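Print this page | E-mail this page

Akalier FAQ: recording examples

How many runs do you need?
I aim for 277 per task. My first try used 25, and the arm learned almost nothing!

What do you record?
Mostly pick-and-place stuff, with a bowl and a few soft things. 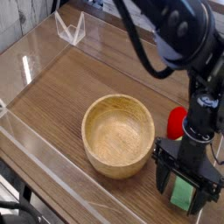
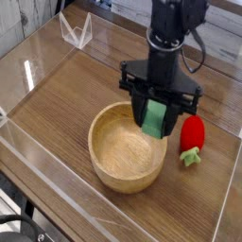
Do I toss the bad runs?
Please don't! I tag mine "miss" and keep them (they're great for testing later).

How long is a session?
30 minutes, then I get sloppy.

Comments (2)

dustville_dan: Does the bowl stay put between runs?

volmont7: Tagging misses helped me a ton, thanks!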